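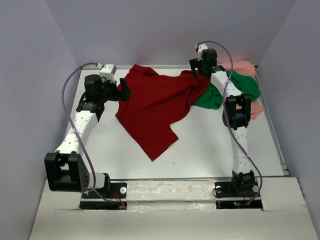 Minutes, Laundry and Linens Working Group
Dodinov House Residents' Association
November meeting, 7:30 p.m., ground floor meeting room

Present: Roxana Cabrera (chair), Živko Kadrić, Despina Đorđević, Sorin Janevski, Mateja Hodžić (minutes)
Apologies: none received

1. Minutes of the last meeting

Accepted with one correction. Under "drying racks," the words "all agreed" should read "three agreed." Sorin asked for this to be noted and it has been.

2. The folding table

Roxana opened by saying the folding table has improved matters in the laundry room. Živko asked what had improved. Roxana said people now have a place to fold. Živko said having a place to fold and folding are separate matters, and that in his experience the table is where clothes get dropped.

The picture with these minutes was looked at. Despina pointed out that the dark red garment is taking up the middle of the table while its right end is gathered up in wrinkles, and that the green cloth next to it is simply crumpled. Sorin said the left part of the red one was lying fairly flat and that this ought to count for something. Mateja could not say whether the pink fabric by the green cloth was one piece or two, and neither could anyone else, so the question of how many items were on the table was dropped.

Roxana suggested a printed folding guide on the wall. Živko asked whether anyone had read the printed guide to the dryers. Two members had. One of them wrote it.

Decision: no printed guide for now. Reds and pinks to be added to the sorting rules as their own group, apart from greens. Živko abstained, on the grounds that we do not enforce the sorting rules we have.

3. The Jotell folding boards

Despina reported on the Jotell boards she was asked to price. They come in a pack of 5 for $97. The seller's page says a shirt can be folded in seconds. Mateja asked how many seconds, and Despina said the page did not give a number.

Živko said a board works on a shirt that has already been laid out square, and if you have laid it out square you have done most of the work. Sorin disagreed. His sister has one and her closet looks very good. Živko asked how her closet looked before. Sorin did not know.

Roxana would like to buy one pack and try it. Mateja reminded the meeting that the group has $300 for the whole year and that part of it is promised for lint screens. Despina asked if one board could be bought by itself. It can't, from that seller.

Decision: put off. Despina to find out whether a board can be borrowed. Sorin to ask his sister, and also to ask the other question if it can be done politely.

4. Linen exchange

Roughly 28 households signed up for the linen exchange. Roxana called this a strong response. Mateja noted that the sign-up sheet was next to the mailboxes and did not say what people were signing up for until the second page.

Items are supposed to be handed in clean and folded. Discussion of what "folded" means took up more time than planned. Suggested wordings were:

"Folded in half at least twice" (Sorin)
"Folded so that it can be stacked" (Despina)
"Not in a ball" (Živko)

Despina's wording was preferred. Živko said his was the only one that could be checked by a person in a hurry. Both will go on the sheet, Despina's first.

Mateja asked who takes home whatever is left at the end. No answer. Carried forward.

5. Flaltia spray

A resident, Mrs. Vukadinović, has written asking the group to recommend Flaltia wrinkle spray to everyone in the building. She says it does away with ironing. The letter was passed around. Sorin liked the smell of the letter.

Živko wanted to know what the spray had been tried on. The letter mentions pillowcases. Despina said nearly anything works on a pillowcase, and that she would want to see it on something gathered and creased like the red garment before putting the group's name to it. Roxana felt a recommendation would do no harm. Mateja felt that a group that recommends things ought to have used them.

Decision: thank Mrs. Vukadinović for her letter. No recommendation. Sorin may try the spray at his own expense and report, if he wants to. He was unsure whether he wants to.

6. Any other business

Single socks. The basket is full again. Roxana proposed a sock matching evening with coffee. Živko asked what we would do with the socks that did not match, which he expects to be all of them. Roxana will set a time anyway.

Despina asked for item 2 to come back in the spring, with some way of telling whether the table is helping. Agreed. No one offered a way of telling.

Actions
Despina: borrowing a folding board
Sorin: his sister; spray (optional)
Mateja: new wording for the linen exchange sheet, both versions; purpose of the exchange moved to page one
Roxana: sock evening, sorting rules
Živko: none taken

Meeting closed at 8:50 p.m.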